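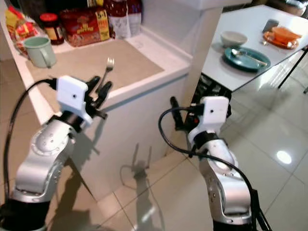
Home | Stories | How Things Work | Puzzles | Grown-Ups

Why Does a Fork Have Gaps in It?

By Omar Mahasneh
March 26, 2023

You have probably used a fork today. You have probably also been told to use one, which is a different thing.

A fork has two jobs. It has to stab, and it has to scoop. The pointy parts are called tines, and they do the stabbing. When you push down, all your strength squeezes into those little tips, so they slide into a potato. Try it with a spoon and the potato just leaves.

The gaps matter too. A solid fork would be a very bad shovel. With gaps, sauce drips back onto the plate, and the food between the tines gets gripped from both sides. Peas fall through, of course. Peas have always been a problem.

Old forks often had only two tines, and they were straight. They were good for holding meat still while you cut it and terrible for nearly everything else. Later, people added more tines and gave them a curve, like a shallow bowl. Dinner became easier and laps became cleaner.

Most forks are metal because metal can be thin and still be strong. The handle is long so your fingers stay out of the gravy. (Your sleeves are your own business.)

TRY IT
Put a slice of banana on a plate. Pick it up with the tines pointing down, then with the tines pointing up. Which way held on better? Now try one grain of cooked rice. Take your time. We will wait.

Then set the table. The fork usually goes on the left, and a mug goes wherever your elbow isn't.

Contact us | © Clodotus Kids | Back to top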